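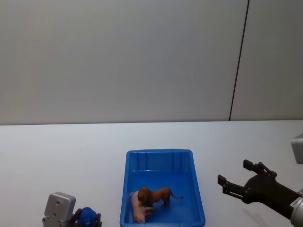

*A toy lion and a toy pig in a blue tray.*

# Multstead shelter opens second round of foster sign-ups

The Multstead Animal Shelter has opened a second round of sign-ups for its short-stay foster program, which places dogs and cats in private homes for two weeks at a time. The list will stay open through the end of February.

The first round, held last fall, drew 91 households. Most took in one animal each, and a few took in pairs that had come to the shelter together. The shelter said it would like to have enough homes on the list this time to leave one row of kennels free while the floor drains in the older building are replaced.

Work on the drains is expected to take five weeks. The contractor, Prulby, will do the job in two stages so that the building never has to close completely. Dogs that can't be placed in foster homes will move to the newer wing on Nultov Road, where the intake rooms have been set up with extra crates. Cats are housed in a separate part of the shelter and won't be moved.

Foster homes must be inside the county. Renters need a note from their landlord, and any pets already in the home must be up to date on rabies shots. The shelter supplies food, a crate, a leash and any medicine the animal is taking. Vet visits are covered as long as they are booked through the front desk. A fenced yard is preferred for larger dogs but isn't required – leash walks three times a day are fine.

People who sign up will be asked to come to one evening session before they take an animal home. Sessions start at 6:30 p.m. in the shelter's front room and last an hour. Staff will go over feeding, crate use, how to introduce a new dog to a resident dog, and what to do if an animal gets loose. Children are welcome, but an adult from each household has to stay for the full hour.

Households that took part last fall don't have to attend again. They do need to fill out a new form, as the old ones asked for only one phone number and the shelter now wants two.

The program is paid for by donations. A winter appeal has brought in $1,280 toward a goal of $2,000, and the rest is needed before the drain work starts. The money goes to crates, food and a part-time driver who takes animals to homes that can't arrange their own pickup. Kurtuluş Bakery has a collection jar on its counter and will give the shelter the proceeds from its dog biscuits through the end of the month.

Used towels and blankets are also being accepted at the side door on Nultov Road between 9 a.m. and 4 p.m. The shelter can't take pillows, comforters with filling, or opened bags of food. Unopened canned food is welcome if it is within its date.

Animals in foster care can still be adopted. Their profiles remain on the shelter's website with a note saying they are staying in a home, and visits are arranged at the shelter by appointment. Foster households get first choice if they decide they want to keep an animal, but they have to say so before another application has been approved. The regular adoption fee applies.

Sign-up forms are available at the shelter's front desk, at the Multstead Public Library and on the shelter's website. Paper forms can be dropped in the mail slot after hours. Applicants should hear back within five working days. Those asking for a large dog or a litter of kittens may wait longer – both need a short home visit first.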